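3.2 Opening the towers and removing the processors

The study covered 781 desktop computers collected from offices that were replacing their equipment. Tiongson supplied most of them and Hunument the rest. Each tower was given a sheet when it came in, and the same sheet followed the parts until they were sorted.

A tower is laid on its side with the side panel off, so that the board faces up. Work starts at the processor. The cooler and its fan come away first, then the retention frame is released and the chip is lifted straight up by its edges. Paste left on the heat spreader is wiped off before the chip goes into a tray. Memory and expansion cards follow, and the drives come last. We left the power supply in place unless its label showed a rating we had not yet recorded - the wiring takes longer to free than the unit is worth.

Trays hold up to 40 processors. Ramil Ocampo checked the contacts under a lens and put each chip into one of 2 groups, reusable or for metal recovery. Chips with bent or missing contacts went to the second group without further testing.

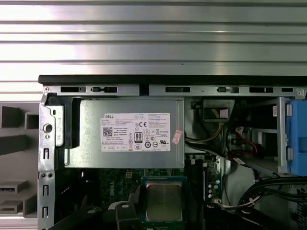
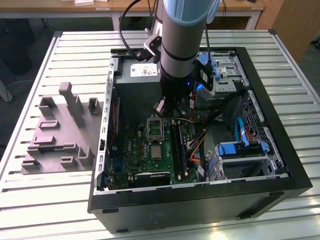
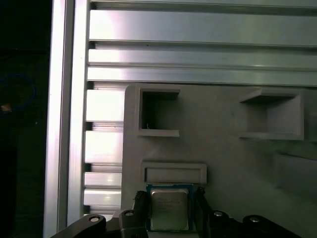
Figure 4. Desktop computer parts during the processor work. First: power supply label and part of the board. Second: the opened tower on the work table. Third: a processor held upright.

Mitsuko Furukawa, commenting on an earlier draft, asked whether starting with the memory would be safer, as the modules stand close to the socket and can be knocked when the retention frame swings open. We tried her order in April on a small batch and saw no difference in damage, though the work went slightly slower.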